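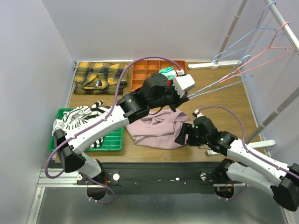 I have been putting off the laundry since March, in the sense that I have been washing it perfectly well and then never finishing the job. Clean clothes live in a basket. I take things out of the basket, wear them, wash them, and return them to the basket. As systems go it has very few moving parts.

What broke it was moving to the flat in Toltbridge, where the wardrobe is about as wide as a door and everything has to earn its place on the rod. My friend Volodymyr Savchuk folds for a living (he did 11 years in a shirt shop) and his advice was to decide, per garment, whether it hangs or folds, and then never reopen the question. I reopen it every time.

Take the yellow plaid shirt. Folded, it makes a respectable rectangle, sleeve tucked across the middle, and it looks like something you'd be given at Christmas. Hung up, it would crease less, but then I'd have to find it a hanger, and the light-blue wire ones have a gift for hooking on to each other the moment you want just one. So it stays folded, and I call that a decision.

The dusty-pink top is harder. It won't fold into anything, it only heaps. I did it four times one evening and got four different heaps. The black-and-white stripy thing spends its life half out of the green basket, and I have stopped putting it back in.

Then there's the orange tray with all the little compartments, which I bought for socks — one pair per square, the internet said. My socks do not fit in the squares. A rolled-up sock is apparently much larger in real life than it is online. I've tried handkerchiefs, of which I own 3, and that leaves a lot of squares.

Volodymyr says the tray would be good for buttons. I'm going to have to start collecting buttons.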